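3.2. Trousses souples à rouler : le repliement des rabats

Les boîtes rigides et les mallettes à compartiments ont été traitées dans la section précédente. Nous abordons maintenant les contenants souples, qui posent un problème différent : leur forme rangée dépend de la manière dont on les referme, et deux personnes qui disposent du même modèle n'obtiennent pas le même volume. Sur les 311 contenants recensés dans les ateliers de Kumside, 31 sont des trousses à rouler. C'est peu, mais elles concentrent une part notable des remarques consignées dans les cahiers de suivi, en particulier au sujet des rabats mal posés et des cordons qui se prennent dans l'enroulement.

La trousse à rouler se compose en général d'un panneau de tissu, d'une ou de plusieurs rangées de poches et d'un rabat destiné à couvrir la tête des outils. La fermeture se fait par un cordon, une sangle ou une boucle. Nous avons distingué trois moments dans le rangement : la mise à plat du panneau, le repliement du rabat, puis l'enroulement proprement dit. Le premier est souvent négligé. Un tissu qui conserve les plis de son dernier usage glisse mal sous la main, et le rabat vient se poser de travers sans que l'on s'en aperçoive avant le troisième ou le quatrième tour.

Le choix du tissu intervient aussi. Les toiles épaisses gardent leur pli et se laissent guider, mais donnent un rouleau volumineux. Les textiles à tissage fin se replient facilement et occupent moins de place – au prix d'une tenue médiocre, chaque superposition formant une crête que le tour suivant écrase ou déplace. Sur les tissus noirs, la lecture des bords est difficile sous l'éclairage ordinaire d'un établi. Un biais de couleur contrastée rend le contour lisible et fournit un repère d'alignement au moment de rabattre le panneau (figure 4).

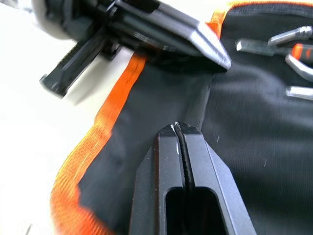 Figure 4. Trousse à rouler en tissu noir finement tissé, bordée d'un biais orange. Un pan recouvre l'autre le long d'un pli diagonal ; un cordon noir fin passe entre deux doigts de préhension.

Selon Ong, le biais ne devrait pas servir de repère principal : sur les modèles anciens, il a été cousu après coup et ne suit pas toujours le droit fil du panneau, si bien qu'en alignant les bords on reporte le défaut de couture dans le rouleau. Il vaudrait mieux, dans ce cas, partir de la couture du fond des poches et laisser le bord dépasser.

L'objection est fondée pour une partie du corpus. Nous avons repris les relevés en séparant les trousses dont le biais était parallèle à la couture des poches et celles où l'écart était perceptible à l'œil. Dans le second groupe, qui compte 5 trousses, l'alignement sur le bord produisait effectivement un rouleau conique, plus large d'un côté. L'alignement sur la couture corrigeait le défaut, mais demandait de soulever le rabat à plusieurs reprises pour retrouver le fond des poches. Pour les autres trousses, le biais reste le repère le plus rapide et nous l'avons conservé dans la consigne.

Le cordon appelle une remarque séparée. Noir sur noir, il se perd dans les plis, et on le retrouve parfois enfermé à l'intérieur du rouleau. La consigne retenue est de le dégager avant de toucher au rabat et de le tenir hors du panneau jusqu'à la fin de l'enroulement. Le remplacement par un cordon clair a été envisagé à l'atelier Grilus, puis laissé de côté pour ne pas modifier les objets en cours d'étude.

Reste la question des poussières. Les peluches et les petits débris clairs se voient beaucoup sur un textile sombre, ce qui a conduit certains participants à secouer la trousse avant chaque rangement et à défaire ainsi la mise à plat. Nous avons demandé que le brossage soit fait une seule fois, panneau ouvert et poches vides, avant la remise en place des outils. Les relevés complémentaires effectués en décembre suivent cette règle.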